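About Us

Hi, I'm Jeanine Koster, and I run Soralero, a small language school above a shoe repair shop on Vieira Street. We teach Portuguese and Italian to grown-ups. Most of them work all day and come to us tired, a bit hungry and sure they're going to be terrible at it. (They're not! Well, some are for a while, and then they aren't.)

I didn't set out to start a school. I was working the front desk at a travel office and taking Portuguese lessons on my lunch break from Gilmar Amaral, who taught me with a stack of old supermarket flyers because I kept falling asleep over the textbook. I can still tell you the word for every cut of pork. When the travel office closed, Gilmar and I rented one room, bought secondhand chairs and put a sign in the window. Our first class had a retired bus driver in it who wanted to read soccer news from Porto, and he still comes in.
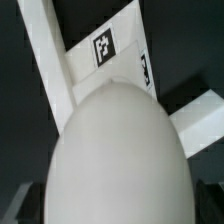
Smooth, white and rounded on top.

Our classes run 90 minutes, with a break in the middle for coffee. The first part is talking and only talking. You'll order a meal, complain about a train, argue about whose turn it is to do the dishes. After the break we open the books and look at why the sentences work the way they do. I know plenty of schools go the other way around – grammar first, mouth later – but I learned so much faster once I'd already said the thing wrong a few times.

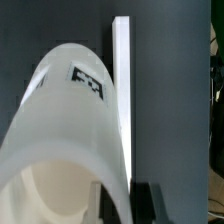 Page 2

Sveva Farina teaches all of our Italian. She grew up in a house where everybody talked at once, and her classes sound like it. She's also the reason we have a film night, and the reason film night goes on so late, because she stops the movie to explain the jokes. Adalberto Sampaio has the beginners in Portuguese and is the most patient person I have ever met. If you've been told you have no ear for languages, go sit in his class for a week and then come talk to me.

We keep groups small, with up to 25 people on the books for each level, split across different evenings so you won't be fighting for a turn to speak.

A full year costs 1,295 dollars, books included,

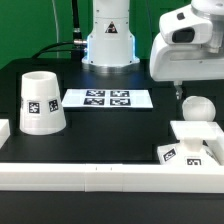
and you can pay it in one go or month by month, same price either way. If you'd like to try a single term first, that's fine too. New terms start in April and in the fall. The placement chat is free and there's no written test! We just talk for a bit, in whatever mix of languages you've got, and figure out which room you'd be happiest in.

People ask if we teach kids. We don't, though I get asked so often that I've started sending families over to Levix, across the river, and I hear good things back. What we do have is a conversation table for people who finished our courses and don't want to get rusty. It's open to anyone past the second level, you don't need to sign up, and somebody usually brings cake. 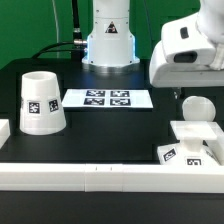

Uzma Ghumman: I signed up for one term of Italian so I could talk to my mother-in-law, and I'm now in my third year. Sveva corrected my double consonants about a hundred times and never once made me feel silly. My mother-in-law says I sound like someone from the radio. I'm taking that as a compliment.

Come by any weekday evening and knock loudly, the bell is hard to hear from the back room. I'll put the coffee on.

Jeanine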